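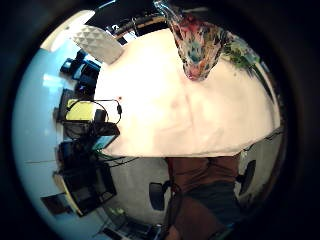 白い天板と多色の柄物。左側に黄緑色の画面と黒いヘッドホン。

Prelleck 卓上記述集 第2版
README 兼データカード

まず読んでほしいこと

Prelleckは、作業机の上に何がどう置かれているかを日本語の短い文で書き留めた記録の集まりです。記録は500件。語彙表Hoslowが162語。中身はそれだけで、画像は配布物に含みません。

第1版の紹介文には「机まわりの物品を網羅的かつ一貫した基準で記述」と書いてありました。第2版を引き継いで最初にやったのは、この一文を消すことです。網羅はしていません。一貫もしていません。一貫していない箇所がどこにあるかは、だいたい把握しているつもりですが、その把握も怪しいと思って読んでください。

第1版の設計はGorazd Trajkovskiによるものです。以下で設計にかなり文句を言いますが、本人には原稿を見せてあり、「Moussaのところは言い過ぎ」という返事をもらった上で、言い過ぎのまま載せています。

収録の対象

対象にしたのは、Zasavhamの共用作業室にある机と、その周辺です。天板の上に載っている物、天板の縁にかかっている物、奥の棚や作業台のうち天板のそばに見える物までを書くことになっています。「そばに見える」がどこまでかは、第1版の手引きに書かれていませんでした。第2版の手引きには「迷ったら書かない」と足しましたが、迷わない人は何でも書くので、効果のほどは疑わしいです。

机の用途は一定しません。電子機器の置き場になっている日もあれば、紙を広げるために空けてある日もあり、同じ机が両方を兼ねていることもよくあります。記録には用途を推測して書く欄がありません。第1版にはありましたが、「作業用」がほとんどで、残りは空欄でした。欄ごと削りました。

人の持ち物、本人の名前、画面に出ている文章の内容は書きません。ヘッドホンがあればヘッドホンと書きますが、誰のものかは書きません。

ファイル構成

records.tsv 記録本体。1行が1件。
hoslow.tsv 語彙表。
dispute.tsv 判断が割れた記録の番号と、割れた欄の名前。
notes.txt 書き手の自由な書き込み。整えていません。
guide_v2.txt 記述の手引き。第1版の手引きは混乱のもとなので外しました。

文字コードはUTF-8、区切りはタブです。第1版ではカンマ区切りで、本文中の読点をカンマに打ち間違えた記録が列ごとずれていました。気づかずに集計した方がいたら、その集計は捨ててください。

欄の説明

id
記録の番号です。連続していますが、順番に意味はありません。近い番号の記録が同じ机の記録だとは限らないので、並びから何かを読み取ろうとしないでください。

surface
天板の色と見え方。「白、平ら」「クリーム色、しわあり」など。もっとも信用していない欄のひとつです。理由は後の節に書きます。

cover
天板に何かが敷いてあるかどうか。値は「あり」「なし」「不明」。第1版には「不明」がなく、どちらかを無理に選ばせていました。第2版で見直したところ、「なし」のかなりの部分が「不明」に移りました。第1版のcoverを使った結果が手元にあるなら、そちらも疑ってよいと思います。

items
物の名前。語彙表Hoslowの語を使います。該当する語がないときは「柄物」「箱状の物」「面の多い白い物」のような上位の語を使います。

place
物の位置。Moussa方式で書かれています。これも後で述べます。

overlap
物どうしの重なり。「画面の上にヘッドホンがかかる」のように文で書きます。

pattern
柄や模様。色の名前を並べ、輪郭線の有無を添えます。

doubt
書き手が自信を持てなかった箇所。自由記述です。個人的には、いちばん読む価値があるのはこの欄です。空欄の記録は、自信があったのか、面倒だったのか、区別がつきません。

surfaceについて

白い天板は白く書けばよい。第1版の手引きはそう言っていますが、机の前に立って書いてみると、そうはいきません。明るい側から見ればただの白で、別の向きから見るとうっすら桃色がかり、照明の具合によってはクリーム色にも薄いベージュにもなります。同じ机について「白」と「クリーム」の両方が記録されている例があり、どちらの書き手も間違っていないと思います。

色を統一する案は出ました。色見本を当てて決めればいいという案です。試した範囲では、見本そのものも同じ照明の下で色が変わって見え、見比べる手間だけが増えました。これを「標準化した」と呼ぶ気にはなれなかったので、書き手が見たままの語を残しています。

しわも厄介です。天板にやわらかいしわが見えれば、紙か布か何かが敷いてあるのだろうと考えたくなります。たぶんそうなのでしょう。けれども、しわに見えるものが影だったのか、折り目だったのか、後から決める材料がない記録がいくつもあります。書き手には「しわ」と「敷物」を別々に書くよう頼みました。しわがあるのに敷物が不明、という記録は誤記ではありません。不便だという苦情は受けましたが、直すつもりはありません。

柄物について

この記録集で書き手がいちばん困ったのは、机の上の派手な柄物でした。

赤、桃色、青緑、青、橙、クリーム色。色の名前を書くところまでは誰でもできます。その次の「それは何か」で割れます。つやがあって半透明なら、印刷のあるビニール袋のように思えます。同じものを見て、薄い布だと言う人もいます。つやの強い布もあれば、つやのない袋もあるので、つやを決め手にするという第1版の規則は役に立ちませんでした。私は第2版で、この規則を手引きから外しました。

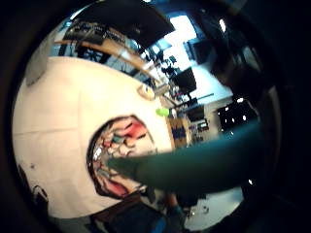 クリーム色の面に載る、太い輪郭線の絵柄。右半分は一部が隠れている。

さらに、柄と絵の区別があります。色の斑が黒い線で区切られていると、漫画の一場面のように見えてきます。全体の外側に太い輪郭がついていれば、なおさらです。しかし、何の絵かと聞かれると答えられない。印刷か手描きかも、見ただけでは決められない場合があります。そこで手引きには、人物、動物、文字などがはっきり読み取れるときだけその名前を書き、そうでなければ「多色、黒い区切り線、太い輪郭」で止めるように書きました。

止めるのは案外むずかしいようです。notes.txtには「魚に見えるが魚とは書かない」「書かないと言いながら気になる」といった書き込みが残っています。魚と書いた人も別の記録にいます。その語はitemsから消し、doubtに移しました。

一部が隠れている柄については、隠れた側も同じ柄だと思って書かないでください、とだけ定めてあります。見えている半分から全体の形を補った記録は、第1版ではごく普通に通っていました。丸い、細長い、先がとがっている、といった形の語がpatternにある場合、それが見えている範囲の形なのか、補った形なのか、第1版由来の記録では保証できません。

柄物と葉についても触れておきます。鮮やかな緑の葉のような形が柄物のすぐ隣にあるとき、それが植物なのか、柄の続きなのかで意見が分かれました。鉢が見えていれば植物と書く、見えていなければ「緑の葉状の形」と書く。これが現在の取り決めです。植物好きの書き手は不満そうでした。種類の名前まで書きたがったからです。種類の名前は一件も採用していません。

白い面の多い物について

ひし形の凹凸が並ぶ白い物も、長くもめた品です。ランプの笠だという意見と、キルティングのクッションだという意見がありました。硬いか柔らかいかがわかれば話は終わるのですが、目で見て書く記録なので、触って確かめた結果を混ぜると欄の意味が変わってしまいます。

Trajkovskiの案では、多数決で「ランプの笠」に決まっていました。記録を書いたのは一件につき2人です。2人で多数決というのがどういう手続きだったのか、本人に尋ねても要領を得ませんでした。どうやら、先に書いたほうを採ったらしい。第2版では「凹凸のある白い物」に戻し、面の一つ一つに薄い灰色の影がつくことがあれば、それをpatternに書いています。

Hoslowには「ランプの笠」も「クッション」も残してあります。確かにそう呼べる物が別の記録に出てくるからです。ただ、この2語を検索して出てくる件数を、部屋にあるランプやクッションの多さだと解釈しないでください。

機器とケーブルについて

机の左右どちらかの縁に沿って、黒や紺の小さな機器が寄せてあることが多く、書き手はこれを「カメラ」「スピーカー」「小型の電子機器」と好きに呼んでいました。箱形で暗い色をしているという以外に手がかりがないときは、「箱形の機器」と書きます。メーカー名は、表に出ている文字が読めるときだけ書いてよいことにしましたが、読めたという記録のうちいくつかは、書き手がその製品を前から知っていただけのように思えます。今版ではメーカー名をすべて伏せました。失った情報は惜しくありません。

画面については、光っている色を書きます。黄緑に光る四角い画面、下の縁に水色の細い光がある黒いモニター、という具合です。何が表示されているかは書きません。電源が入っているかどうかの欄を足してほしいという要望がありましたが、光っているなら光っていると書けば足りますし、光っていない画面が切れているのか休んでいるのかは見てもわかりません。

ヘッドホンは全品目のなかで名前の揺れが少なく、珍しく安心して使える語です。揺れるのはケーブルのほうで、どこから出てどこへ行くかを書こうとすると、途中で何かの下に入って見えなくなります。机の上で輪を描いて小さなプラグのそばで終わっていれば、そう書きます。終わっているように見えるだけで、その先が別の線に続いているかもしれない場合も、見えたところで止めます。

細い暗い線が縁に向かって伸びている、という記録もあります。ケーブルだろうと思いますが、思うだけなので「線」としました。

小さな赤い点は、シールか、印か、ごみか。「赤い点」です。これを記録するべきかどうかも揉めました。天板が広く白いと、たった一つの赤い点が妙に目を引くのです。目を引いたから書いたという記録と、取るに足らないから省いたという記録が混ざっているので、赤い点の有無を机の片付き具合と結びつけるのは無理があります。

奥の棚について

棚なのか作業台なのか、はっきりしない記録が多い場所です。木の色をした長い縁が見えていて、そのあたりに暗い機器や箱やケーブルが詰まっている。縁を棚板と見れば棚になり、台の前縁と見れば作業台になります。Hoslowには両方の語がありますが、今版では「棚または作業台」という合成語を加えました。逃げだと言われればそのとおりです。

板の隙間から淡い青や灰色が見えることがあります。奥に別の家具があるのだと思いますが、itemsには入れていません。第1版では「家具」としてitemsに入っており、そのせいで、家具の多い部屋だという印象を与える集計になっていました。

明るすぎて白く抜けたところは「窓または明るい壁」です。窓だと言い切る記録は、窓枠などの手がかりがdoubtかnotes.txtに書かれている場合だけ残しました。

Moussa方式への疑問

Moussaは、天板を区画に切って物の位置を書く方式です。奥左、奥中央、奥右、中央、手前左、手前中央、手前右。第1版の紹介では「直感的で誤りが少ない」とされていました。

直感的ではあります。誤りが少ないかは別の話で、そもそも何を誤りと数えたのかが残っていません。手前がどちらなのかは、見る人がどこに立つかで変わります。机の向こう側に回った人が書けば、左と右も入れ替わります。立ち位置の記録はありません。つまりplaceの値どうしを記録をまたいで比べるとき、同じ「奥左」が同じ場所を指している保証がないのです。

縁にかかって垂れている物はもっと困ります。天板の上でもなく、外でもない。Moussaには「縁」の値がなく、書き手はいちばん近い区画を選んでいました。第2版で「縁」を足しましたが、さかのぼって直せたのは、文の記述から判断できた記録だけです。

Trajkovskiは、細かい位置が必要な人はoverlapの文を読めばよい、と言っています。それなら最初から文だけでよかったのでは、と私は思っています。placeを残したのは、すでに使っている人がいるからで、ほかに強い理由はありません。

片付けの評価を載せない理由

第1版には、机の片付き具合を点数にした列がありました。今版にはありません。

点の低い記録を読み返すと、機器が縁に積んであり、ケーブルが輪になっていて、中央は広く空いているというものが目立ちます。作業する人から見れば使いやすい机でしょう。点の高い記録には、奥の棚に何もかも押し込んで天板だけ空けたものが含まれていました。棚を含めて見れば、どちらが片付いているのか言えません。

それでも点がほしいという問い合わせは来ます。itemsの語数を数えて代わりにしようとする方もいますが、やめたほうがよいと思います。語数が多いのは物が多いからか、その書き手が細かいからか、この記録集では切り分けられません。

判断の割れた記録

500件のうち144件がdispute.tsvに載っています。2人の書き手が別の語を選び、話し合っても一方に寄せられなかったものです。寄せられたものは載っていません。寄せた結果が正しかったかどうかは確認していないので、144という数を「むずかしい記録の数」と受け取るのは控えてください。声の大きいほうに寄った記録が、残りのなかに混ざっているはずです。

割れやすい欄は、items、surface、coverです。overlapはあまり割れていませんが、これは一致していたというより、片方がもう片方の文を写していた疑いがあります。言い回しまで同じ文が続く箇所があり、doubtにその旨を書き足しました。

記録の見本

書式を示すために、よくある形の記録を載せます。タブは改行に置き換えてあります。

surface: 白、しわあり
cover: 不明
items: 柄物、ヘッドホン、画面、箱形の機器
place: 柄物は縁。画面は手前左
overlap: ヘッドホンが画面にかかる
pattern: 多色、つやあり、輪郭線は不明
doubt: 柄物は袋かもしれない。布でないとは言えない

surface: クリーム色、折り目らしい線あり
cover: あり
items: 柄物、棚または作業台
place: 柄物は中央
overlap: 柄物の一部が隠れる
pattern: 赤、桃色、青緑、太い輪郭線
doubt: coverを「あり」としたが、紙かどうかは見ただけでは不明

見本としてはdoubtがよく書けすぎています。実際の記録はもっとそっけなく、「?」だけの欄もあります。

使ってよさそうな用途

物の呼び名がどれほど揺れるかを調べる。日本語の短い記述文の言い回しを見る。自分で記述の手引きを作るときに、失敗の例として読む。三つ目がいちばん向いていると思っています。

すすめない用途

部屋の在庫の把握。机の使い方の評価。色の出現頻度の比較。ほかの部屋への一般化。Zasavhamの共用作業室で成り立つことが隣の部屋で成り立つかさえ、試していません。

第1版からの変更

用途の欄と点数の列を削除。
coverに「不明」、placeに「縁」を追加。
「つやがあれば袋」の規則を廃止。
「ランプの笠」への一括置換を取り消し。
メーカー名を伏せ字に変更。
区切りをタブに変更。
dispute.tsvを新設。

既知の問題

notes.txtの一部に、どの記録への書き込みか不明な行があります。番号を推測して割り当てることはしていません。

「淡い青」と「水色」が区別なく使われています。Hoslowでは別の語ですが、使い分けた形跡が見あたりません。まとめて扱うほうが無難です。

「青緑」と「緑」は、書き手によって境目が違います。濃い青緑を黒に近い色として書いた記録もあります。

Hoslowの語のうち、どの記録にも使われていない語が残っています。消すと番号がずれるのでそのままです。162という語数を語彙の豊かさの根拠にしないでください。

誤りの連絡

誤りを見つけたら、idと欄の名前、それから何を見てそう判断したかを書いて送ってください。「明らかにランプの笠です」という連絡は、これまでにも届いています。明らかだと思う根拠がないものは、doubtに写して、itemsは変えません。

修正は7月にまとめて反映する予定です。予定どおりにできるかは、届いた連絡の量を見てから決めます。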